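4.2 Open-day demonstration

The second part of the field work took place during the August open day at the Cimton site, where the hand-held gripper was shown to visitors alongside the fixed arm. The purpose was to observe how people with no training in the tool held it, moved it and spoke about it, and to record the demonstrations they produced under conditions less controlled than those of Section 4.1. The protocol was agreed beforehand with the site and differed from the laboratory protocol in three respects: no practice period was given, visitors could stop at any point, and the operator was allowed to answer questions while a recording was under way.

Sessions ran from mid-morning until the doors closed. Each visitor was met by one of the authors, given a short spoken explanation and asked to fold a cloth twice and set it down on the side nearest the whiteboard. The cloth task was chosen over the peg task of Section 4.1 because it can be understood without instruction and because a dropped cloth does no damage. Visitors held the gripper in whichever hand they preferred. The choice of hand was noted by the operator and later checked against the recordings by Baoshan Zeng.

The room was a teaching space and was left largely as it is during term. Ceiling light was on throughout. In the laboratory recordings the light had been diffused, and we expected the bare fluorescent fitting to affect tracking whenever the tool was tilted upwards. Visitors tilt the tool upwards far more often than trained operators do, mostly when they turn to ask a question or to show it to someone behind them. These movements were kept in the raw data and marked by hand. They account for most of the segments in which the pose estimate was lost.
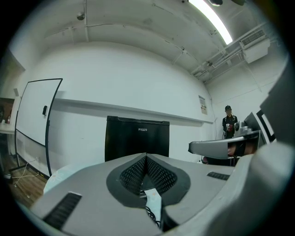
Figure 3. View from the hand-held gripper during the open day, Cimton site.

The tracking software, Flarnon, was run with the settings used in Section 4.1 and was not adjusted during the day. Loss of pose was defined as before: any interval in which the estimate was missing or in which it moved further between two readings than the set limit allows. When the estimate was lost the recording continued and the operator said nothing to the visitor. Recovery generally followed once the tool was turned back towards the lower half of the room. Plain white walls gave the software little to work with, and recovery was slower when the tool faced a bare wall than when it faced furniture. Similar behaviour was seen in the laboratory, though there it could be provoked only on purpose.

After removal of the marked segments and of recordings stopped by the visitor, 2,706 segments remained. A segment here is a single continuous movement between two changes in the state of the gripper, so that one complete fold yields several. Segments were labelled by Themba Buthelezi and Zakhar Hnatiuk working separately, and disagreements were settled by Gerardo Marino, who had not been present at the open day. Most disagreements concerned the start of the grasp. Visitors often close the gripper partly, open it again and reposition, and it is not obvious whether the first closing should be treated as a failed grasp or as part of the approach. We treated it as part of the approach if the cloth had not been lifted.

Two groups of visitors could be told apart in the recordings. The first held the tool close to the body and moved their feet to reach the cloth. The second stood still and reached with the arm extended, which brought the wrist near the end of its range and produced segments that the fixed arm could not repeat without changing its base position. This second group is of greater interest for the present work, as the retargeting step in Section 3 assumes that the base remains where it is. Florian Cordier has suggested limiting reach with a mark on the floor. We did not try this, and a mark would in any case have been hard to enforce with children taking part.

Comments made by visitors were written down by the operator after each session. They were not collected in a systematic way and are reported only where they bear on the design. The weight of the tool was mentioned often, usually when the visitor handed it back. Several visitors expected the fingers to close by themselves on contact and waited for this before asking what to do. The spoken explanation was changed on the Wednesday before the open day to cover this point, and it was evidently still not clear enough. A short trial fold by the operator would probably serve better, at the cost of visitors copying the movement they have just been shown.

The labelled segments were added to the training set under the name Zandenus and kept separate from the laboratory recordings, so that the two could be used alone or together. The comparison is given in Section 5.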